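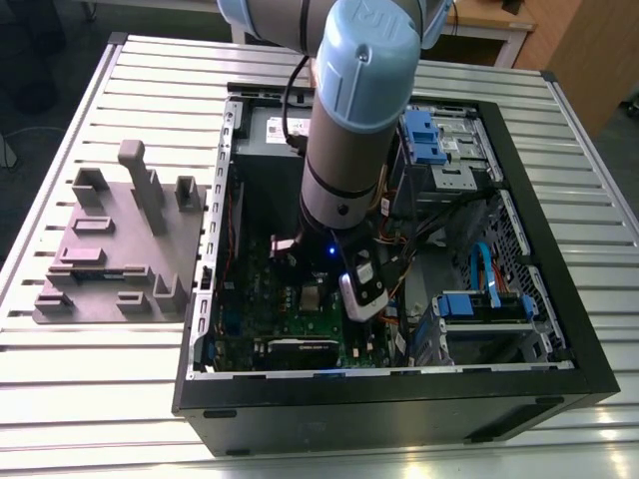
Search the manual Go

Section 9: Recovering from a stop inside the chassis
Sylvain Brunet, Bromedthorpe workshop. Updated March

Use this section when the arm stops with the gripper below the rim of a computer case and the Jivar controller shows fault 74 (force limit exceeded). The usual cause is a finger touching a cable or the edge of a bracket on the way down.

CAUTION: Do not press Resume. The controller will try to finish the interrupted move and may drag the gripper across the motherboard.

1. Press the stop button and leave it in.
2. Check that the case is disconnected from the mains.
3. Write down the fault number and the step count from the log. In the Bromedthorpe fault the count was 1,562.
4. Look down into the case from both sides of the table. Find out what the fingers are touching before you move anything.
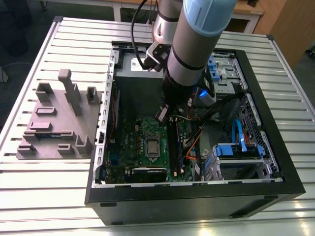
5. If a cable is caught, free it by hand. Pull the cable away from the finger, never the finger away from the cable.
6. Release the stop button and select Hand Guide at the lowest speed. One person holds the pendant and a second watches the fingers.
7. Raise the arm straight up in 4 mm steps. Do not turn the wrist until the fingers are clear of the rim.

Note: If the gripper is closed on a part, support the part before you open it. A dropped screw or plate can bend the socket contacts.

8. With the arm clear, inspect the socket area, the memory slots and any cable that was touched. Replace damaged cables.
9. Run the Protell force check. If it fails twice, take the arm out of use and call Besson.
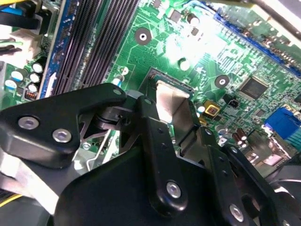

Besson adds that step 9 should be done with the gripper empty, as a held part shifts the zero reading and the check can pass when it should fail. Repeat the check after any change of fingers.

10. Restart the job from the first step. Do not restart from the step where the arm stopped.

4 comments 9 shares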